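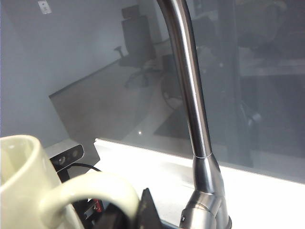 Kitchen tap in brushed stainless steel.

The Flondano Certificate: what are we being asked to sign up for?

By Hacer Yalçınkaya
May 17, 2026
Last updated: Sunday evening

Students at Midano will have had the email by now, and most of the staff have had it more than once. From the autumn there is to be a Flondano Certificate in Language and Region, open to every undergraduate whatever their main subject, to be taken alongside the degree and printed on the transcript at the end. The email says it will give holders "an edge in a changing world". I have read it several times, and the launch booklet too, and I still have questions I would want answered before I told a first-year to give up a free elective for it.

I should say where I stand. I teach in one of the departments whose modules are being counted, and I like the subject. If a chemist wants to spend a year learning to read a regional newspaper and find out why the borders are where they are, I'm delighted, and she can have a seat in my class. She could have had one last year as well. Nearly everything on the certificate's list of approved modules is already in the handbook and already open to students from outside. The new part is the name and the line on the transcript.

The rules, as far as I can make them out, go like this. You need 20 credits above the ordinary elective allowance, taken from the approved list, with 2 core modules among them. One of those is the survey course, which has run for years under a duller title. The other is a "skills and reflection" module that hasn't been written. I asked who was writing it and was told that this was being taken forward. I asked by whom, and the reply thanked me for my interest.

There's a language requirement, sort of. The booklet says students should "engage with at least one language of the region". In the April draft that went round the departments, the wording was that they should pass an intermediate course. Those are very different things. A student who passes an intermediate course can hold a halting conversation and get through a short article with a dictionary. A student who has engaged with a language may have watched some films. I don't blame anyone for wanting the certificate to be within reach of engineers with packed timetables, but if the language goes then I think the word ought to come out of the title too.

Then the demand. The figure that turns up in every message about the scheme is 273, which is the number of students who "expressed strong interest". I went looking for the survey behind it. It was a single page that came up when people logged in to choose their modules, and it asked whether they would be interested in gaining an extra qualification at no extra cost. I'd be interested in that myself. It didn't mention the additional credits, or the reflection module, or the fact that two of the approved courses clash with the compulsory labs in the sciences. Put the question again with those in it and we might learn something.

The part about employers bothers me more. The booklet tells us that companies and public bodies are crying out for graduates with regional knowledge. It may be so. I'd love it to be so. What we are given in support is a pair of short quotations with no names attached, one from "a senior figure in logistics" and one from "a leading public sector organisation", both saying that they value graduates who understand other cultures. Find me an employer who'd say the opposite into a microphone. The useful question is whether a recruiter with a pile of applications would pick out the one with our certificate on it, and as far as I can tell no recruiter was asked. The careers office has been mentioned as a partner. When I rang, the person I spoke to had heard of the scheme and thought it sounded nice.

Former students would be worth asking too. Midano ran a joint minor in much the same field until a few years ago, and those who took it are out there with jobs, or without them, and with opinions. Did the minor ever come up at an interview? Did they use the language again? It wouldn't take long to find out, and if the answers were good they would make a far better booklet than the one we have.

Students' work for the certificate will be logged on Eltau, the portfolio system we're all supposed to be moving to. Each participant keeps a record there of talks attended, things read and thoughts had, and a member of staff ticks it off. Anybody who has used Eltau in the pilot will know that it signs you out in the middle of a paragraph and loses the paragraph. That can be mended, I suppose. My doubt is about the ticking. If attending a talk is worth something towards the award, then someone has to decide what counts as attending, and we will end up with a sheet going round the room and a third of the audience leaving once it has reached them. I have given talks to rooms like that. You can hear the bags being zipped.

And staff time, which the booklet covers in a sentence: the certificate will be "delivered within existing resource". Advising, checking portfolios, marking the reflections, answering emails from students who have done one module too few or the wrong one, all of that will land on whoever is slowest to look away in the meeting. Last time it was me. The survey course is full already, with a waiting list, and our own majors need it to graduate. If outside students get places, who gives theirs up? I put this to the faculty office and was told that numbers would be monitored. We're very good at monitoring.

Some of it I'll happily defend. Having the modules gathered on a single page is a real help, because the handbook scatters them over several departments and a student who doesn't know the right search word will miss half. The talks programme looks decent. The opening lecture is on shipping families and the money they made along the coast, in Tekin Hall, and I'd have gone to that without any portfolio to fill. Allowing a placement abroad to count towards the total is sensible and overdue. If the scheme did no more than those things, and called itself a pathway or a reading list, I would have had very little to write about.

For students wondering whether to register: you don't have to decide yet. Registration opens with module choice, and the modules count towards your degree whether or not you put your name down for the certificate, so long as they fit your allowance. Check with your own department before taking on anything above it, especially if you're in a lab subject. Ask to see the outline of the reflection module. If there isn't one, ask when there will be. And if you want the language, take the proper course, the one with the exam, even if the rules say you needn't.

For colleagues: the open meeting is in Tekin Hall, in the small room upstairs, after the last exam board. The scheme's organisers have agreed to take questions. I've sent mine in beforehand, in writing, starting with the language wording and the places on the survey course, and I'll report the answers in the next issue. If you taught on the old joint minor, or took it, please write to me before then.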